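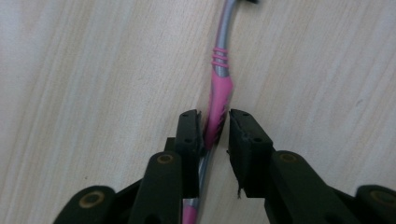
Pink and gray, out on the wood. Travel toothbrush thread, because I promised you all one!

Okay friends, settle in. I said I'd write up how I pack my bathroom things for the April trip, and it has grown into a whole thread, so get yourselves a cup of something. We're starting with the toothbrush, the thing I have forgotten on more trips than I would like my mother to know about.

I'm fond of this one. Silvery gray neck, bright pink rubber on the grip, and three skinny little pink rings above the grip that I like to run my thumbnail over while I'm thinking. There's a bit of a curve to it too. Nothing fancy at all, but I can spot that pink from across a dim hotel bathroom and that counts for a lot at six in the morning.

Last year I stayed at a guesthouse in Brosero (lovely place, terrible pillows) and left a plain white brush in the glass by the sink. White brush, white tile, white everything. I walked right past it with my bag on my shoulder and didn't think of it until bedtime, 698 miles later. Since then I only travel with loud colors.

Now, the bag. I use the small zip pouch from Sindance, the one with the wipe-clean lining. I tried the big hanging kind for a while and I just filled it up, you know? Every pocket had something in it. I was carrying hair clips I hadn't worn since college. The small pouch makes me choose, and I grumble about it every time, and then I'm glad when I'm walking up the stairs with it.

How I do it: two days before I leave, everything that might come along goes on the table. All of it, even the silly stuff. Last time that came to 17 things, for a four-night trip! Then I go make dinner, and when I come back I can usually see what's ridiculous. I got it down to 8 and I didn't miss a single one of the others, except the nail file, which I did miss quite badly.

The toothbrush stays out until last. It's the one thing I still need the morning I go, so I leave the pouch sitting open by the sink with the zipper pulled all the way back. If the pouch is closed I know I've brushed. If it's open, I haven't, and I'm not allowed to put my shoes on.

Somebody asked about those plastic caps that snap over the bristles. I've gone back and forth! I like a cap for the ride, but only on a brush that has had time to dry. I shake mine out hard, roll it in a corner of the towel, and then let it stand while I strip the bed and hunt for my charger. If I'm really in a rush I skip the cap and wrap the head in a clean washcloth, and that has always been fine for me.

And please take the cap off again when you get there. I left one on for a whole weekend once and opened it to a smell I'm not going to describe on a public page.

For the toothpaste, I save up the nearly finished tubes from home. There's always more in there than you think, easily four or five days if you roll from the bottom. My sister laughs at my little drawer of flat tubes, but guess who comes asking for one the night before a flight.

Oh, and somebody wanted to know about the rubber grips getting grimy in the grooves. Yes, they do. I go along the ridges with an old brush and a drop of dish soap when I'm doing the sink anyway, rinse it well, and dry it with a tea towel. Takes a minute. The pink comes up so nicely afterward that I feel pleased with myself all morning.

I did look at the fancy folding ones in the Pistness catalog, and I can see the appeal, but the handles are so short! I have big hands and I like something to hold on to. If you have one and love it, tell me, I can be talked into things.

A few of you are coming to the Amegashie meetup too, so let me say this now: I'm bringing a spare brush, still in the package, and whoever forgets theirs first can have it. No teasing. Well, some teasing.

Also, wow, about 3,000 of you read the sock-rolling thread, and I'm still getting messages from people who roll and people who fold and one person who does neither and just stuffs them in their boots. I love you all equally. The boots person, I have questions.

Next up is the shampoo problem, once I've found the lid to my good little bottle. It was on the windowsill yesterday and now it isn't. If you have a leakproof one you trust, send me a picture of it!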